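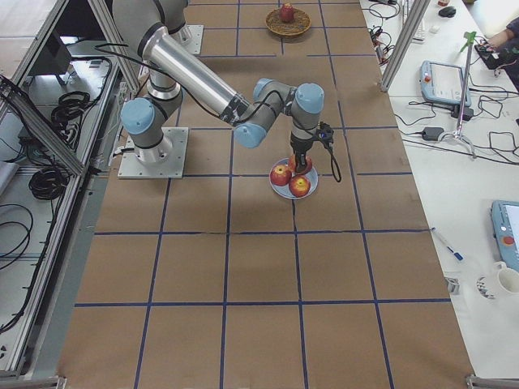
Gripper down over the plate, basket at the back.

Two-arm table, shared workshop, Clulitz
Posted Fri 26 April by Remo Widmer

A few pictures of the bench Noémie Vidal and I have been putting together in the shared workshop. We started in December with one arm and a bare frame. The second arm came later and took longer to mount than the first, mainly through my drilling the plate holes 7 mm out and having to turn the plate round. The job we set ourselves was moving apples between a basket and a plate, using shop fruit and no jigs.

The frame is aluminium extrusion from Pernetti, bought as offcuts and cut to length on the workshop saw. The diagonal on the left went in after the first week, when the uprights moved every time the arm stopped hard. It has been fine since. The spare cable lives on the shelf underneath. I would like it tidied into trunking, but we keep changing what plugs into what, so it stays coiled for now.
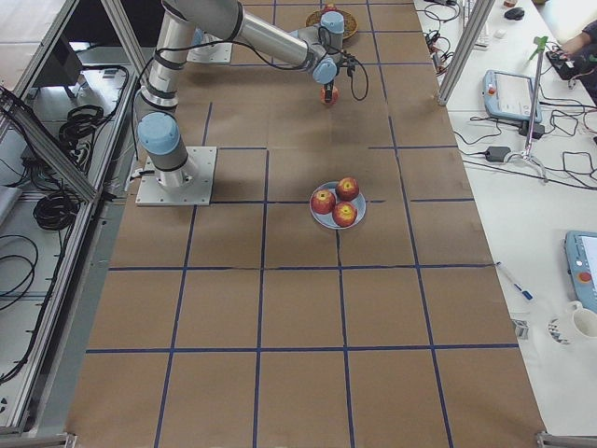
Grip force took up most of our evenings. The gripper is driven through a small controller from Tessier that takes a value from 0 to 2000, and the useful range for fruit is narrow. At 132 the fingers close and hold. Much lower and the apple slips when the wrist turns, much higher and it bruises, and you only find that out the next day. The harder part was the height. With an apple held just above the paper, as it is here, there is very little room before the fingers touch the table, so we put a floor in the software that the wrist cannot go below. Noémie wrote that part. She also made it stop and wait for a button press instead of carrying on after a fault, which has saved the plate more than once.

The table covering is brown kraft paper with blue tape. We laid the grid by eye with a long rule, and some of the lines wander. It does for setting out by hand, when one of us says which square to put the plate in. The arm does not use it. Paper marks easily and gets replaced when it is too creased to lie flat. A roll costs next to nothing, and changing it takes the two of us 30 minutes with the tape.

Both pendants stay on the white desk to the right, within reach of whoever is sitting there. One of us keeps a hand free for the stop button whenever an arm is powered. That is a workshop rule and we would do it anyway.

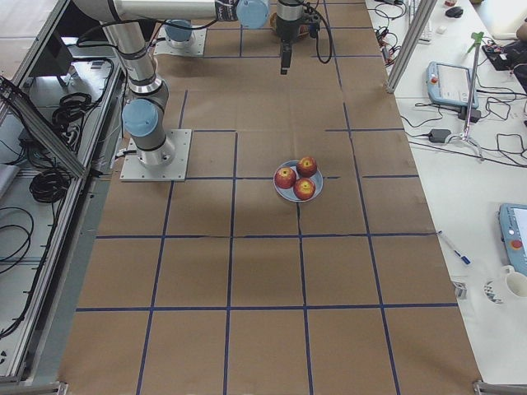 Three apples on the plate, with the gripper clear of them.

Still to do: shorter cable on the gripper, a proper tray for the pendants, and a second go at the program that runs both arms together. At present they take turns. The parts list and the wiring sketch are on the Voltirness page under our names. If you want the bracket drawings, ask either of us at the workshop and we will print you a copy.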